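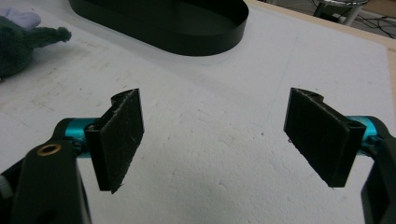
Open over the board, felt pads on, black tray at the far side.

I've had the Floma hand gripper on my bench since December and I keep getting asked if it's any good, so I'm finally writing it up. Short version: I like it a lot, with two grumbles (one small, one rather less small).

It's a gripper you hold and work yourself, with two jaws that close on whatever you're picking up. I bought mine from Ollero for 700, which made me wince a bit, and the spare pads were another 40. Postage took 8 days and it came very well packed.

Putting it together was easy enough. The instructions are short and the drawings are tiny, but the blue joints only go on one way round and I had it moving before my tea was finished. The action is lovely! Both fingers come in together, they meet square, and there's hardly any wobble even now. My friend Cúc Khương tried the Trekitard one last year and said hers rattled like a cutlery drawer, so I was pleasantly surprised.

Now the grumbles. The pads pick up fluff like you wouldn't believe, and the bottom edges fray. I trim mine with nail scissors and carry on, but at that price I'd like a neater finish. The bigger one is weight. After 40 minutes of picking things up and putting them down my wrist has had enough, and Kiều Chu, who has much smaller hands than me, packed it in well before that.

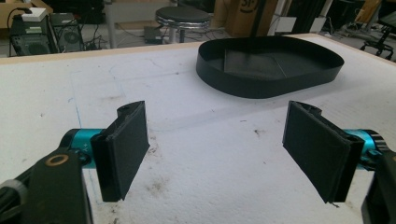 Can you change the pads without taking the whole finger off?
They come away on their own, though the first time is stiff and you'll want a thin screwdriver to help.

I did write to Floma about the fraying and got a friendly reply, plus a set of pads in the post, so full marks for that. They also mentioned a lighter model called the Mạch, but there was no price yet and I'm not holding my breath.

Would I buy it again? Yes, for short jobs at a table. If you'd be using it all day, borrow one first and see how your wrist feels the next morning.

Four stars from me.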